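The arm that stopped for no reason

For most of February the second cell at Jedside kept switching itself off. The arm would be part way through a job, the brakes would clamp, and the screen would report that the guard door was open. The door was shut every time.

Jedside makes wiring looms for lifts and stairlifts in a low brick building off Ristgate. It has 2 robot cells, both bought from Homodska, and they sort and present bundles of wire to the people who finish them by hand. The first cell ran well all winter. The second stopped 30 times in its worst week.

A false stop sounds harmless. The arm halts, somebody presses reset, the work goes on. The trouble comes with the pressing. By the middle of the month staff on the late shift were clearing the fault without walking round to look at the door. One evening the door really was open, with a trolley pushed half inside, and the reset was pressed anyway. The safety relay refused to restart, as it should, and no one was hurt. The firm stopped the cell that night and wrote it up as a near miss.

Shaikh, the small engineering firm that services the cells, was asked to find the cause. The door switch was changed first and made no difference. Then the relay was swapped with the one from the good cell, and the fault stayed where it was. That left the cable.

The fault log held 659 entries by then, and sorting them by arm position gave the answer. Almost all the stops came when the wrist was turned fully to the left and the arm was reaching low.
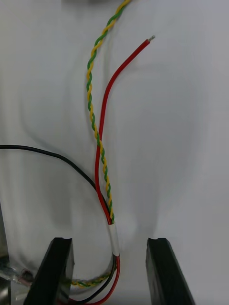
The door circuit shares a cable run with the wrist, through a clip at the elbow. In the second cell the clip had been fitted one hole too far along. Each full turn to the left pulled the cable tight across the edge of a bracket, and one core had broken inside its insulation. It made contact when the arm was straight and lost it when the arm was bent. A meter test with the arm parked had passed it as sound.

The repair took a morning. Parts and labour came to £3229, most of it for a new cable made to length. The clip was moved and the bracket edge was covered.

Jedside has changed its own rules too. A guard fault now has to be cleared at the door, where the reset button has been moved, and a third stop in one shift means the cell stays off until it has been checked. Homodska has been sent the log and photographs of the clip.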